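I get the same questions over and over about my snack tables (hi, new people from the Clalamley newsletter!), so I finally typed up my answers. If yours isn't in the list, leave me a comment and I'll get to it, usually on Sunday when the house is quiet.

# Snack Table FAQ

## How much do I put out for a drop-in afternoon?

Less than you think, and then you refill. I used to dump every bag I owned into the biggest bowl in the cupboard and then I'd be eating stale crackers until April. Now I put out enough to cover the bottom of the bowl and a bit more, and keep the rest clipped shut in the kitchen. For 11 people I've never needed more than 4 bags of crunchy stuff, and that's with Otakar Hájek in the room, who can put away a bag on his own and be very charming about it.

## What kind of bowl do you like?

Stainless steel, every time. I know the ceramic ones are prettier! I had a lovely set with blue rims and I'm down to a single one, and it has a chip in it. Steel can be knocked, stacked, dropped in the sink and shoved in the back of a car. It doesn't hold on to the smell of cheese powder either, and plastic really does, no matter how much dish soap you throw at it.

The one thing I'd warn you about is the noise. Pour crackers into a steel bowl while someone is giving a toast and you will be noticed.

## Do I need a tablecloth if it's only dry snacks?

You don't need one, but I'd use one. Long folding tables always look a little sad bare, and mine has a burn mark from a glue gun that I'd like to keep private. I go with dark grey in a matte fabric. White shows every fingerprint of orange dust by the end of the first hour, and anything shiny lets the bowls skate around.

Dark cloth does show crumbs, I'll give you that. But crumbs you can see are crumbs you can pick up, so I've made my peace with it.

## Where do you buy the cloth?

Mine is from Stosden, from the end-of-roll bin, and I hemmed it myself (badly -- please don't look at the corners). Joelle Qudah has the ready-made kind and it washes just as well as mine. Measure your table first and add some for the drop on each side. I forgot the drop the first time and ended up with a very nice table runner.

## Can I wash it with everything else?

Shake it out first! Outside! I once skipped this and found soggy cracker paste in the door seal of the washer for days. After that it goes in cold with the dark laundry, no fabric softener, and I hang it over the shower rail. If you fold it while it's still a tiny bit damp you can get away without ironing. I've owned an iron for years and I couldn't tell you which closet it's in.

## People keep putting their stuff on my snack table. Help?

Oh, I feel this one. You set out a nice clear table and ten minutes later it's all phones and keys and somebody's mouse from their work bag. I've tried a sign. I've tried a separate little table by the door, and everybody walked right past it.

What works for me is giving up one end. I leave the end nearest the chairs completely free of food, people's things drift there on their own, and the bowl goes farther up toward the middle where hands can reach it from both sides. Jozefína Machala puts a tray on her "stuff end" and says it helps, so I may copy her.

## What about pieces that end up on the cloth?

They will end up on the cloth. Little orange crackers and cereal bits especially, they just leap. I don't chase them while people are still picking at things, it makes everyone feel watched.
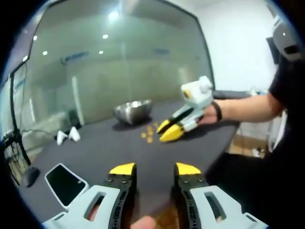
Once folks have moved on I cup one hand at the edge of the table and sweep with the other. For the really fine stuff I use a dry pastry brush, a cheap one that I keep just for this. A damp cloth is the thing to avoid, because orange crumbs plus water equals orange paint, and then you're doing laundry tonight instead of tomorrow.

And no, they don't go back in the bowl. Svetozár Bednárik and I have argued about this more than once and I'm not budging.

## How long can dry snacks sit out?

Crackers and cereal mixes are fine for the afternoon, they just go soft. I give mine 90 minutes in a dry room before I start tasting one to check, and more like 45 if it's muggy or there's a kettle going nearby. If they've gone limp, spread them on a baking sheet in a low oven for a few minutes and let them cool all the way before you bag them up. (Only the ones from the kitchen stash or a serving scoop, please, not the ones everybody's had their fingers in.)

## Do you use scoops or let people grab?

Depends on the crowd! With family, hands. With anyone else I put a scoop in and a stack of paper cups beside it. Žofie Brabec uses old coffee scoops and they're the perfect size for small crackers, so start saving yours.

## Will you do one of these for drinks?

Yes, I'm working on it. I still have to sort out the question of ice, and I want to try the big Reseo jug first to see if the tap drips as much as my old one did.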